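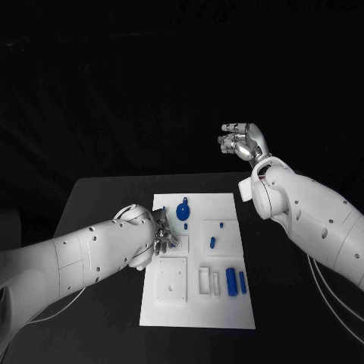

Photo: Louro

How to Sort a Box of Mystery Hardware

Filed under: Home, Storage, Small Repairs

Every household has the box. Ours was a cookie tin, then a bigger cookie tin, then a plastic tub with a lid that had stopped fitting during a previous administration. It held screws, wall plugs, cam locks, picture hooks, shelf pegs, hex keys, a faucet washer, keys to doors in a town we no longer live in, and a brown powder I have decided was rust.

You keep the box so that you will never have to buy a screw again. Then you need a screw, you dig for twenty minutes, and you drive to the hardware store in Dreltden and buy a packet of them. The leftovers go in the box.

This page explains how to turn the box into something you can find a screw in. It takes an evening, or a wet Friday if you're retired or hiding from someone.

What you need

A table you can leave alone until you're done. If it's the dining table, eat first.
A light-colored surface to work on. A tray, a sheet of foam board or the back of a leftover shelf will do.
Some shallow dishes. Saucers, jar lids, takeout tubs, a muffin tin.
A magnet, the stronger the better, and a sandwich bag to put it in.
A ruler with millimeters on it.
Zip bags, masking tape and a marker that writes.
Whatever you plan to store it all in. More on that below, including why you shouldn't buy it yet.

Step 1: Don't buy the organizer

I know. The organizer is the fun part. You have already looked at the one from Kerinley with the little clear drawers, and you've imagined yourself as the kind of person who owns it.

Leave it in the store for now. You don't know what you have, so you don't know how many drawers you need or how deep they should be. I bought mine first. The drawers were beautiful, and too short for every wood screw I owned by the width of a fingernail. It now holds embroidery thread, and I don't embroider.

Step 2: Pour it out, but not all of it

Tip a cup or so of the box onto your light surface. Spread it with your hand until nothing is on top of anything else. If you dump the entire box at once you'll have the same mess with a larger footprint, and you will start using words like "later."

Wear gloves if there are old blades, upholstery tacks or carpet strips in there. There are always upholstery tacks in there. I have never owned upholstery.

Step 3: Take out what isn't hardware

Before you sort a single screw, remove the impostors. Dead batteries go with your battery recycling. Coins go in your pocket as wages. Pen caps, bread clips, twist ties, guitar picks, game pieces and single earrings each have a home somewhere, even if the home is the trash.

Put keys in a bag of their own. Try them on every lock you've got over the next week, and get rid of the ones that fit nothing. You'll feel a pang. The people who live in that apartment now will feel relief.

Step 4: Run the magnet through

Put the magnet inside the sandwich bag and pass it over the pile. Steel comes up; brass, aluminum, plastic and most stainless stay where they are. Turn the bag inside out over a dish and the steel drops off, bag and magnet parting company with no scraping.

Do not skip the bag. A bare magnet that has picked up iron filings will wear them for the rest of its life, like a small angry beard.

Step 5: Sort by job first and size second

Most people start with size, and most people give up before the first coffee. Start with what the thing is for:

Wood screws (coarse thread, pointed end)
Machine screws and bolts (fine thread, flat end)
Nuts and washers
Nails and tacks
Wall plugs and anchors
Hooks and picture hangers
Furniture fittings
Plumbing bits
Electrical bits
Everything else

One dish for each. Work quickly and don't think too hard about the borderline cases. If you find yourself holding something up to the light for the third time, it's an Everything Else.

When that round is finished, go back and split only the groups that are big enough to be annoying. Wood screws nearly always need splitting into short, medium and long. Nuts can be split by diameter if you like, or you can do what I do and leave them in one jar, trying them on until one goes.

Step 6: Deal with the furniture fittings

These deserve a step because they breed. Anyone who has put together flat-pack has a few cam locks, some dowels, a confirmat screw and a hex key from every piece, and manufacturers do not agree with each other on any of it.

If you know which piece of furniture a fitting came from, bag it, write the name on the bag and tape the bag to the back or underside of the furniture. Our Gastwood bookcase has its spare cam locks taped behind the bottom shelf, with "703" written on the tape, as that was the part code in the leaflet. When a lock failed in January I had the new one in before the kettle boiled. I mentioned this at dinner. I may have mentioned it twice.

If you don't know where a fitting came from, give it one chance. Walk through the house and look for a hole. No hole, no mercy.

As for hex keys, keep one of each size and let the rest go. You don't need a family of identical little L's. They aren't going to be reunited.

Step 7: Measure only what you'll look for

You can measure the lot if it calms you. For ordinary use it's enough to know the length of your wood screws and the thread size of your bolts.

A flat-head screw is measured from the top of the head to the tip. A round-head or hex-head screw is measured from under the head. This rule is simple, sensible, and the reason half the screws I've bought were the wrong length.

For bolts, push a known nut on by hand. If it spins freely for several turns, it's a match. If it bites hard after one turn, stop. You've got metric on one side and inch on the other, and force will not bring them to an understanding. Remember too that the number on your socket is the size of the hex and not the thread: a 13 mm socket usually goes with an M8 bolt, a fact I learned by ordering a bag of M13s from a man who was very patient on the phone.

Step 8: Throw some of it away

Out go:

Anything bent
Anything with a chewed head
Rusty screws, unless the rust is a light bloom and you have a hobby-sized hole in your life
Wall plugs that have already been in a wall
Brittle plastic that snaps when you flex it
Electrical parts with scorch marks, or any you can't identify

Steel can go in with scrap metal if your recycling center takes it. Check first whether they want it loose or in a container. Ours has a bin with a slot, and posting old nails through it is the best part of my month.

Step 9: Now get the storage

Lay your longest screw next to a ruler and write the length down. Look at how many groups you ended up with. Take both facts to the store.

Clear drawers are good for things you use often. Jars are good for quantities. A 300 gram coffee jar holds more nails than you will hammer in this lifetime, and costs you nothing beyond the coffee. A compartment case with a lid is good if you carry hardware around the house, provided the dividers reach all the way up to the lid. Check this by holding the case on its side in the store and looking along the top edge. A gap will let washers migrate, and they travel at night.

Step 10: Label it like a stranger lives there

Write what it is, in words, on the front. "Wood screws, short." "Picture hooks." Color codes are lovely until the key goes missing. For a drawer of bolts, tape one to the outside and skip the writing.

Keep a single dish on the shelf for strays, and empty it when it's full. It should be small. A saucer is right. If you catch yourself shopping for a larger one, read this page again from the top.

Common problems

I sorted for an hour and the pile looks the same.
You poured out too much. Scoop half of it back and carry on with the rest.

Someone in the house keeps putting things in the wrong drawer.
Move the labels to eye level. If that fails, add a drawer marked "Wrong drawer." Ours is very popular.

I threw away a small bracket and now the blind won't stay up.
Yes. Try the hardware store in Dreltden, second aisle, near the paint. They sell them in packs, so you'll have one for the box.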